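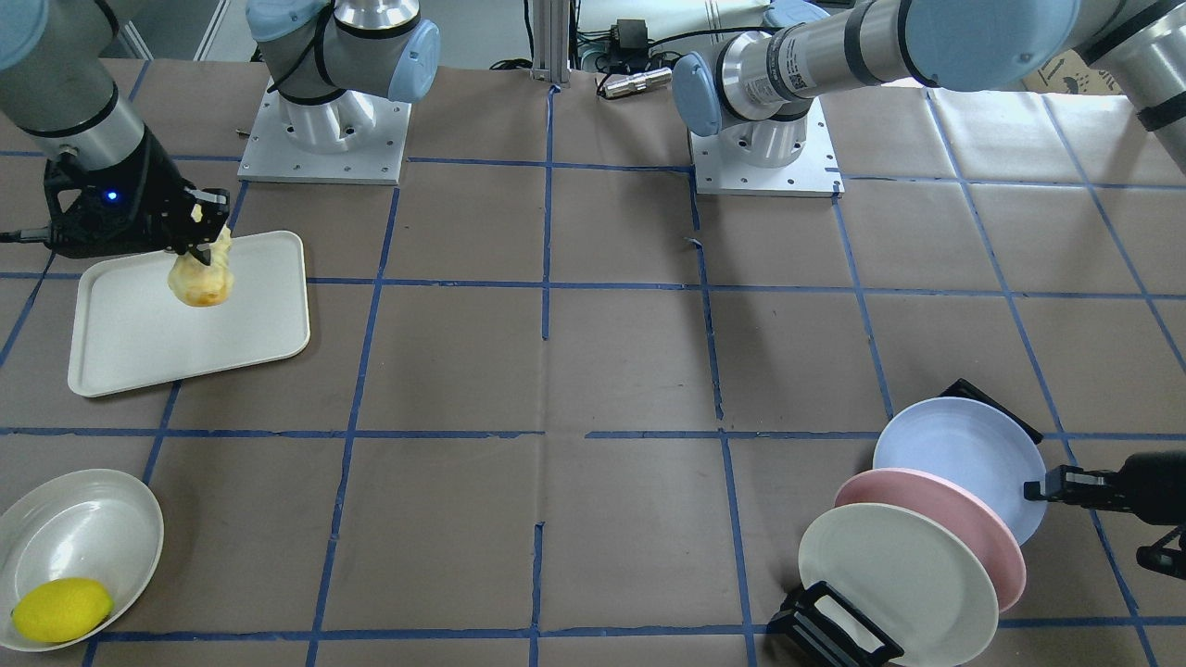
Does covering a work table in brown paper save any cleaning? Our club at Stostside has been told to do it before every session. Blue tape marks it into boxes, the plates go in a rack, and I still end up wiping underneath. I'm not convinced.

1 min read
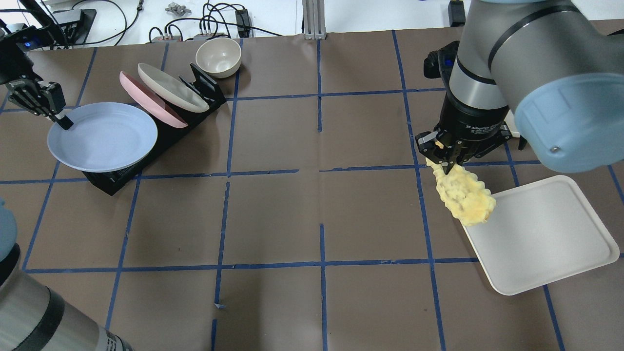 Waltel
It saves the table top, that's all. A sponge drips straight through thin paper. We got 42 sheets from a roll and I'd not buy another.

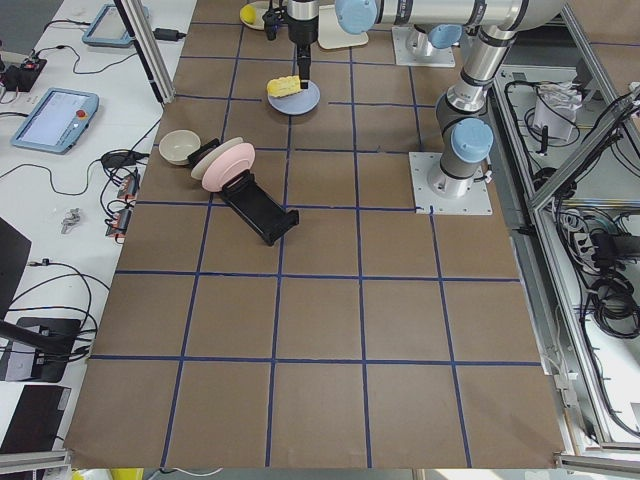

Chisholm42
Depends on the paper. Ours lasts 2 sessions, if you believe the label.

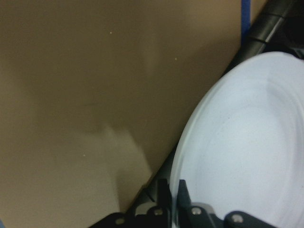
Mindale Kitchen Club

stostsider276
Crumbs still get everywhere. Just wipe the table.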